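Search this site Go
Last updated February 9, 2024

An afternoon with the PC teardown cell at Faltatwood 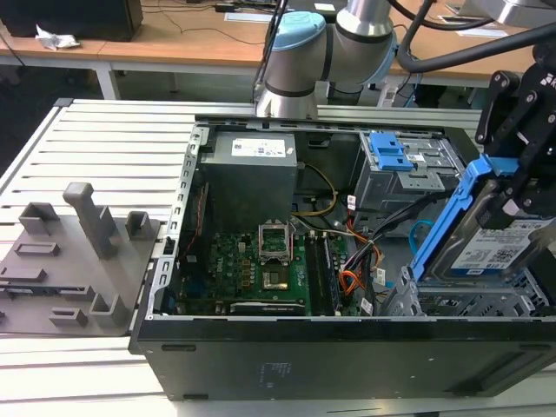 Photo: Magdy Amrani / Faltatwood

I've been pestering the Faltatwood people for a visit ever since I heard they had a robot arm pulling old office computers apart, and last month they finally gave in (thanks, Magdy!). It's a two-hour drive out to Pluvmont, the coffee at the servo is dreadful, and I'd do it again tomorrow.

Iulian Lazăr runs the cell and he's the one who showed me through it. I'd pictured a great big cage with flashing lights. What you get is a slatted aluminium bed, an arm, and a desk behind it with cables all over the top. The tower goes down on its side with the panel off, and the first job they've given the arm is lifting out the hard drive in its blue plastic carrier. Sounds simple enough, doesn't it? Iulian reckons it took 53 tries on the first case before he was happy with the grip. The carrier has to come up dead straight, and if the fingers sit even a touch crooked it binds in the bay and the whole arm stops in a sulk.

So most of the set-up is about where things sit. They print their own fixture plates, dark grey ones with posts and brackets sticking up, and they've been through 29 versions (he has the rejects in a tub under the bench and I was allowed to fossick). The plate shares the bed with the tower, and every time it gets unbolted the position has to be taught again. That's four touch-off points, done slowly with the pendant, and he let me do the third one! I was sweating.

The other thing that surprised me was how much of the looking after is just cleaning. Old computers are filthy. The fluff gets down between the rails, so the bed gets vacuumed at the end of each shift and wiped over with a barely damp cloth. The finger screws get checked with a torque driver every 96 cases. They used to go longer, until one worked loose last June and they lost a morning hunting for it inside a power supply.

Then there's the thick black hose that runs from the arm over to the gripper. Iulian calls it the weak spot of the entire thing. It wants enough slack to let the wrist turn, but too much and it'll snag on a drive cage. He swaps it out as soon as the outer skin starts to go shiny where it rubs, and he's got two spares hanging on the wall, already cut to length. The replacement takes him 51 minutes including the test run, which he told me with a fair bit of pride.

I asked about the wiring inside the cases, all those loops of it, and he pulled a face. For now a person deals with that. Next on the list is getting the arm to cope with a second style of drive bay, and I've been told I can come back for a look once it does.

14 comments | 6 shares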